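Sorting Painted Offcuts: Questions We Keep Getting

Do I need to sort blocks by color at all?
Probably not. The Bultlow method says you should, and it sells you a set of 35 labels to do it with. If you only ever use the blocks as spacers or door stops, length matters more.

Is a metal bin better than a plastic tub?
It's heavier and noisier. Ilier claims its steel bins "stay like new," and I have yet to see one that did. Expect scratches on the floor of any bin that gets used. 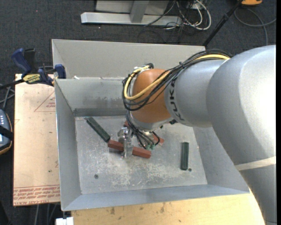

Red and green blocks in a gray sheet-metal bin. Note the worn floor.

Does a scratched bin harm the blocks?
I doubt it. Run a rag along the bottom. If it snags, file down that spot. A liner mat costs 30 dollars and slides around.

Can I just tip everything in?
You can, and most people do. Long pieces end up lying across each other and you dig for the one you want. Laying them side by side helps for a week or so.

What about the Nurneo sorting chart?
It lists 200 block types. I own four. Draw your own on cardboard.

How full is too full?
When you can't see the floor of the bin anywhere, start a second one. Ignore the "load line" on the sticker.

Comments (3)

iyengar_shop: We tried the labels in May. They peeled off.

dusty44: Disagree on the liner. Mine stays put if you tape the corners.

pinegrove: So sort by length first, then color? Or skip color?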